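Denim

Denim is a sturdy cotton cloth woven in a twill pattern, in which the crosswise thread passes under two or more lengthwise threads. This produces the fine diagonal lines seen on the face of the fabric. The lengthwise threads are usually dyed blue and the crosswise threads left white, so the inside of a garment is paler than the outside. 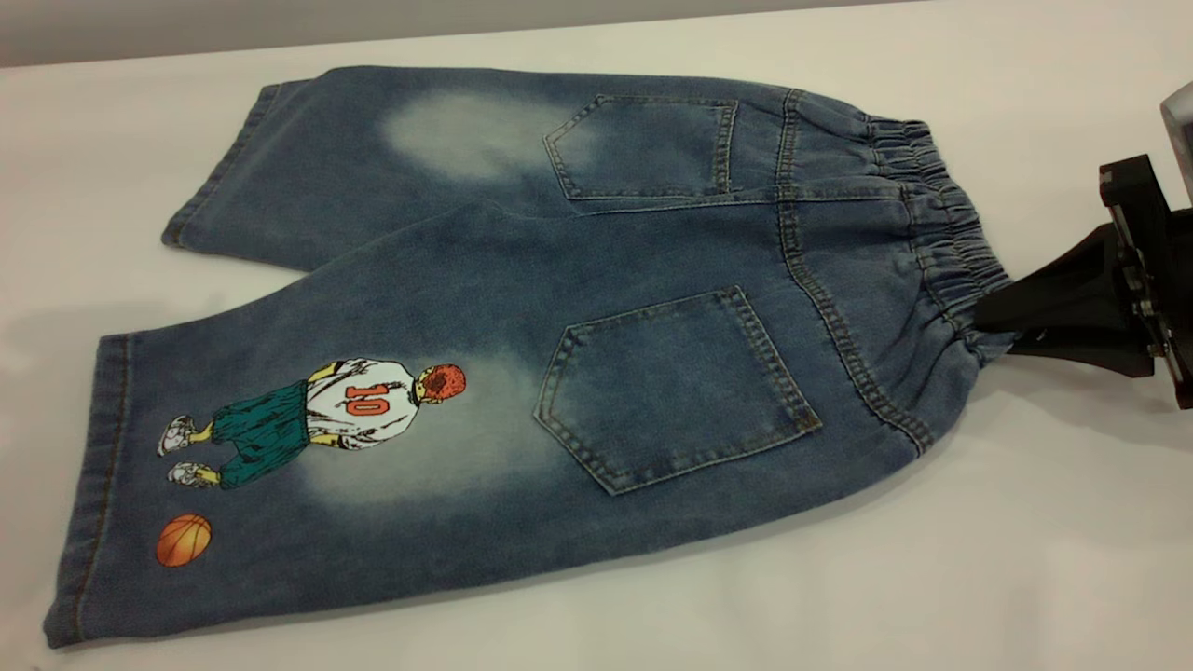
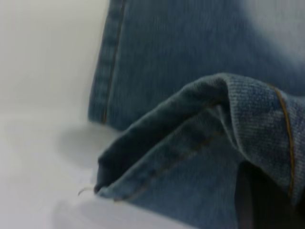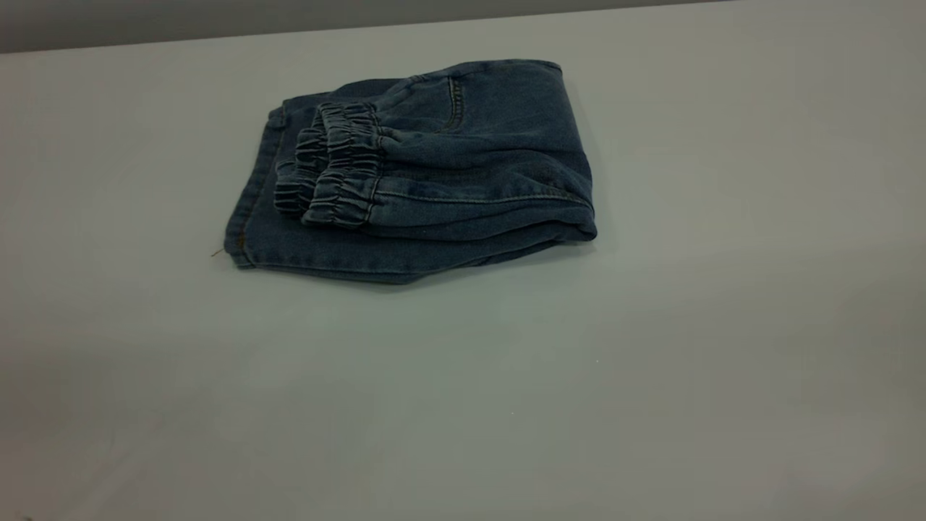 Blue denim in washed shades

Dyeing
Traditional denim is colored with indigo. The dye stays mostly near the surface of the yarn, leaving a white core – this is why denim fades with wear and washing. Darker shades need repeated dips, with time in the air between them.

Weight
In the United States, denim is graded in ounces per square yard. Light cloth is used for shirts and summer clothes, and heavier cloth for work pants and jackets.

Stretch denim
A small share of elastane may be added to the crosswise yarn. Stretch denim is more comfortable than all-cotton cloth but can lose its shape if dried on high heat.

Finishing
Raw denim is sold unwashed and feels stiff when new. Most denim clothing is washed before sale, sometimes with enzymes or pumice stones, to soften it and lighten the color. Sanforized denim has been pre-shrunk at the mill.

See also: Chambray, Dungaree, Twill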